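May 2026
By Mounir El Sherbiny
Search this site Search for: Go

I'm looking for people who tidy up after themselves badly, or well, or only when their mother is on her way over. Let me back up.

For the last while I've been putting together a small project called Patard. It's a book, mostly, with a little traveling exhibit attached if the money holds out, and the subject is what I've been calling the snack table. You know the one. It's the table (or the chair, or the corner of the dresser) that sits within reach of the bed and slowly fills up with wrappers, chargers, a cup or two, whatever you were eating while you watched something. Every bedroom I've ever lived in had one. My grandmother had one with a tin of hard candy and a stack of bills on it, and she would have been mortified to hear me say so in public.

I need two kinds of help, one paid by the day and one paid by the household, so please read down to the part that fits you before you write to me. I get a lot of emails asking for "the job" and then we have to go back and forth about which one.

THE HOUSEHOLDS

I want 30 homes. I've got a fair number of people saying yes already, mostly friends of friends, which means they all live in the same sort of apartment and own the same lamp. So I would love to hear from you if you share a bedroom with a sister, if you're past seventy, if you rent one room and it has to be your kitchen too, if you work nights, if you have three kids in a bunk bed situation. Big house, tiny house, I don't mind!

Taking part goes like this. I come by for a first visit and we have tea or coffee and talk for a bit. I'll ask you what usually ends up on the table, what gets eaten in that room and what never would be, who picks it up, and whether that causes arguments. Then over six weeks you keep a notebook, which I give you. You write a line in it whenever you clear the table off. It can be one word. One woman in my trial run wrote "ugh" eleven times and it was one of the best notebooks I got back.

At the end of the six weeks I come again and we clear the table together, slowly, and you tell me about each thing as it goes in the bag or the drawer. That visit takes an afternoon. Please don't clean before I come. I know you'll want to. My trial households all cleaned before the first visit, every single one, and then we sat there looking at a bare tablecloth and a vase.

Each household gets 260 dollars, paid in two halves, one after the first visit and one after the last. If you drop out in the middle you keep the first half and we part as friends. Everyone over eighteen in the room has to agree to it, and I'll need that in writing. Kids can join in if a parent's there.

THE TIDYING ASSISTANTS

I'm also hiring 2 people to help me with the clearing afternoons, through to September. This is a real paid position with a contract through Dultix, who handle the paperwork for me so that I don't have to learn payroll.

You'd be going into people's bedrooms, so the main thing I care about is that you're easy to be around. You should be somebody who can fold a bedspread with a stranger and not make them feel judged about what's underneath it. You'll be carrying bags and sorting what goes to trash from what goes to recycling (snack wrappers are nearly always trash where I live, I've checked, it's depressing). You'll be wiping down plastic table covers, smoothing out cloths, putting the pillows back how they were. That last one matters more than you'd think. People have a way they like their pillows.

You'd also write up notes the same evening. Half a page is fine. I want what people said while their hands were busy, since that's when the good stories come out.

It would help if you:

- can lift a laundry load up a couple of flights of stairs
- speak a second language, any second language
- have worked in homes before, as a cleaner or a carer or a babysitter or a mover
- aren't allergic to cats, because there will be cats
- can read your own handwriting

You don't need a degree and I'm not going to ask about one. Shifts are 6 hours with a proper lunch, and I pay for the lunch. Travel's covered too. If you've got a car, wonderful, and if you haven't, we'll ride in mine, which has a broken radio and a good heater.

A few things people have asked me already, so I'll put the answers down. No, I won't print your name or your street unless you'd like me to. Yes, you can say a certain drawer is off limits, and you don't have to tell me why. No, I'm not selling you a storage system. Varko make shelving and they've kindly given me a stack of the notebooks, with their name inside the back cover, and that's all they're getting out of it. Yes, it's fine if your table is a suitcase.

And no, it doesn't have to be a pretty room. I'm fond of the in-between state, the bed nicely made and the wrappers still sitting on the table. A checked cloth with a couple of crumpled snack bags on it, a phone left lying on a bedspread covered in hearts, and I could talk to you for an hour about it.

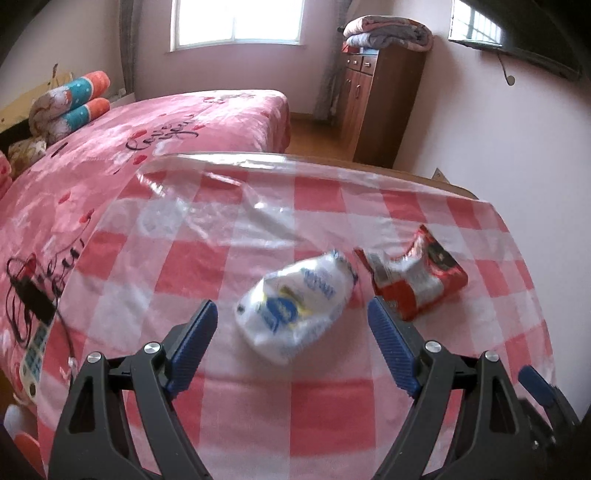

Ashraf Hajji wrote in after the first version of this notice went up, to say that I'd left out the most useful question, namely who bought the snacks. In his house, he said, the person who buys them never eats them and the person who eats them never clears them up, and the person who clears them up is him. He also wanted me to warn the assistants that a cloth under a sheet of plastic has to be lifted off in one go or the crumbs get in between and you're there till dinner. He thought six weeks was too long for a notebook and that most folks would give up after two, so could I please let them skip a week without feeling bad about it.

All fair! I've added the question about who does the buying, and yes, you can skip a week. Skip two if you've got the flu. Just write "skipped" when you get back to it so I know where I am. On the plastic, I'd been doing it wrong my whole life, folding it back from one corner like a fool.

HOW TO GET IN TOUCH

For households: send me a few lines about who lives with you and what's on the table right now. Don't go look, just tell me what you think is there. I'll write back either way, though it might take me a week or so as I'm doing this from my own kitchen between other jobs.

For the assistant job: send me a page about yourself, in whatever form you've got, and tell me about one room you've cleaned that you still remember. I'd take that over a resume any day, but send the resume as well if you have one handy. I'll meet people for a chat at the Fahmy reading room, upstairs, where they let you bring in drinks. The chat is half an hour and you'll get bus fare.

If you applied during the trial run and didn't hear back, please try again. I lost a batch of messages when I switched accounts and I've felt lousy about it ever since. Put "again" in the subject line and I'll read yours first.

Mounir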